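Course Materials > Manipulation Lab > Handouts

Handout 4: The Claketti two-hand gripper kit, evaluation notes
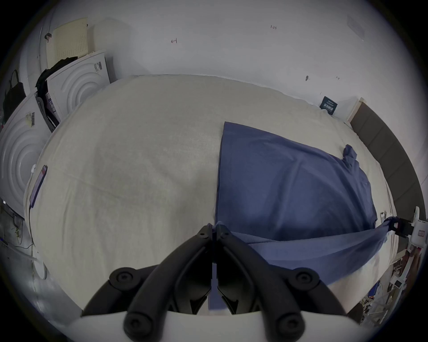
The Claketti kit is offered as a pair of hand-held grippers with a data logger and a software license. We are reviewing it against the Zurner set used in this course until February. The comparison covers three items: jaw force, finger clearance and behavior on cloth. Cloth is the hardest of the three to specify on a data sheet. In the navy garment task, the central jaws pinch a fold while a second clamp on the right holds the fabric out to the side, and the band between them is pulled taut. The long curved fingers stand outside the jaws and should be included in any clearance estimate. Note also the fleece cover underneath. A soft support gives way under the fingertips, so a pinch height set on a hard table does not carry over.

Terms used in the lab

Pinch depth: length of cloth inside the jaws, measured from the tip.
Span: straight distance between the two grip points.
Slip: change in pinch depth during a pull, in millimeters.
Regrasp: any release and second pinch by the same hand within one trial.

Supplier data (quoted, to be checked in the lab)

Jaw opening: 155 mm
Logger rate: 400 Hz
Charge time: not stated

The supplier gives jaw opening with the pads removed. E. Çetinkaya's bench notes ask for a second reading with the pads fitted. Record both and label them.

Procedure

1. Zero both grippers with the jaws closed and empty.
2. Spread the garment flat, one layer where possible.
3. Pinch with the first hand. Read pinch depth.
4. Grip with the second hand and open the span until the slack is out. Hold for 10 seconds.
5. Read pinch depth again. The difference is slip.
6. Run 9 trials per garment. Do not discard trials with a regrasp; mark them R.

Repeat the set with the Kamolrat rubber pads. Slip values from the two pad types go in separate columns of the Skemby sheet.

Open points for the review

Spare pads are priced separately and the quote does not list them. The license covers one logger. E. Marinho has asked the supplier whether a second logger needs its own license. Leave that line of the cost table blank until the reply is posted.

Reading for next session: kit manual, sections on zeroing and pad replacement.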